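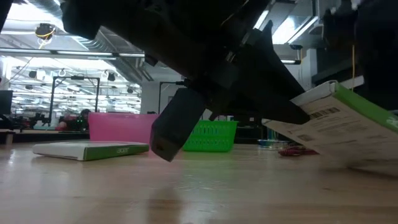 A boxed item tipped up at the gripper, second box flat on the table.

Zideck Grasp Planner, by Bokell
Software license, one seat per arm. Listed under Control and Planning.

Zideck is a planning package for two-jaw grippers. It takes in depth and color from whatever cameras you have, proposes grasps, checks them against the arm's reach and hands a path to the controller. Bokell sells it as ready to run on day one. We stock it and we use it at our Drilldale shop, and we would not put it that way.

What it does well

Flat retail boxes with printed sides. The planner finds edges quickly when two faces differ in color, and its tilt routine (lift one edge, hold, regrip) saves you writing your own. Setup files are plain text. You can read them, compare them and put them under version control, and we wish more vendors did this.

What the brochure says and what we think

Bokell claims the planner handles "any household or office item." We don't accept that. Our own trial ran 1219 picks on mixed goods, and 66 of them ended in a stop that a person had to clear. Most of those stops were cables. Loose cable has no fixed shape, and the planner treats it as a lump with a center. Sometimes that is good enough. A cable that has been coiled and tied gives it a better chance, and a shallow tray helps too, so long as you tell the software where the tray walls are.

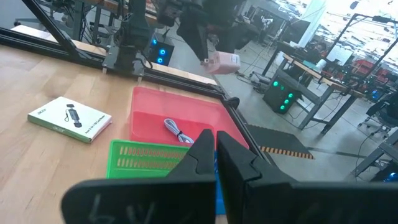 Container walls are the other weak spot. Zideck will model a plain rectangular tray from one view. Baskets with slotted sides are harder, because the depth data comes back with holes in it and the planner may decide a slot is a way through. Turn on "solid walls" in the container settings before you run anything near a basket. It is off by default. We have asked Bokell why and have not had an answer we understood.

Overlapping containers need to be entered by hand. The automatic mode merges them into one shape more often than we'd like.

Two arms over one table

Supported, with a second seat. The planner keeps the arms apart by reserving space for each, and the reserved space is generous, so expect one arm to wait for the other. The brochure calls this "fluid cooperation." Watch it on your own table before you agree.

Requirements

Linux workstation with a separate graphics card
22 GB free disk space for the base install
One fixed camera at minimum; a wrist camera is strongly advised
Controller with an open position interface
Tindall bridge module, if your gripper does not report jaw width (sold separately)

The requirements sheet from Bokell lists the wrist camera as optional. Without one, we got poor results on anything lying inside a container.

License and returns

The trial license runs 48 hours from activation, not from purchase, so have your table set up and your cameras calibrated first. Paid seats are tied to a controller serial number and can be moved once a year. Activated seats can't be returned.

Updates are included through the first July after purchase. After that you pay for them separately. Read the release notes before you install one, as the last update reset our container settings.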